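Home | Rooms | Kitchen | Garden | Contact

The Small Kitchen at Prosten House
Gallery page, last updated October 2023

Prosten House has two kitchens. The large one on the ground floor is used for lunches and is booked through the main office. The small one is upstairs at the back, and it is the subject of this page. It was fitted out in 1984 as a tea room and has been altered twice, most recently when the old gas hob was taken out. There is no cooker now. All hot food is done in a table-top oven, and the tables are moved to suit whatever is going on.

We are asked about the room most weeks, usually by groups who want to know what is in it before they book. The notes below cover the main points and are followed by the picture. The rest of the photographs are being sorted and will be added a few at a time. The older prints from the Tefera Hall days are kept in a separate album and are not shown online.

About the room

The floor area is 17 square metres. Two tables stay in the room all year. Folding chairs are kept in the cupboard on the landing and should go back there afterwards, stacked flat. Maximum number in the room is twelve seated, or eight if the tables are being used for cooking.

The sink has hot and cold water. The hot tap takes a minute or so to run warm. Tea towels are not provided. The window opens at the top only, with the pole that hangs behind the door.

The sockets are on the wall side. Please do not run the oven and the kettle from the same extension lead. The oven draws a fair amount of power and the lead in the drawer is only meant for the radio.

Tables and cloths

A cloth goes on the oven table between sessions and is taken off for washing once a month. Cloths and runners are stored in the second drawer down. Most were given to the house over the years, so few of them match. Runners should be washed cool and ironed on the back, especially the printed ones, which have faded where they were ironed on the front.

The dark table is polished and marks easily. Use a mat under cups, and do not put baking trays on it, even on a folded towel. It was bought at the Wamivari sale in April and had one ring mark on it then. There are now three.

Plates and bowls

Everyday plates are white and are replaced as they break. At the last check there were 98 pieces of crockery in the cupboards upstairs, including saucers. The odd bowls are for serving nuts, sugar and so on and should be washed by hand.

Using the oven

Allow ten minutes for it to heat up. Two small trays of biscuits will fit if they are put in one after the other, but not together. Leave the space behind it clear, and let it cool before wiping the glass. The crumb tray slides out from the bottom and wants emptying after toast.

The picture
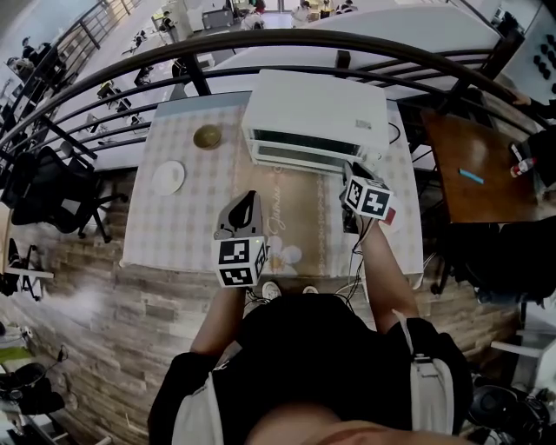

The checked cloth in pink and white, with the "Jasmine" runner down the middle. The white oven is towards the back, with the small gold-coloured bowl beside it and a plate nearer the front. Dark table to the right.

The Jasmine runner is one of a set of flower names. We also have Primrose and Violet, and there was a Lily which has not been seen for a while. If it has gone home with somebody's washing, it can be left at the front desk in an envelope or bag.

Bookings

The small kitchen can be booked by the morning, afternoon or evening. Bookings are made through the Trustia page or by asking at the desk, quoting room code 687. The key is signed out and signed back in. Groups are asked to leave the cloth on the table and the oven unplugged.

Next gallery: The Garden Door and Back Steps
Back to all rooms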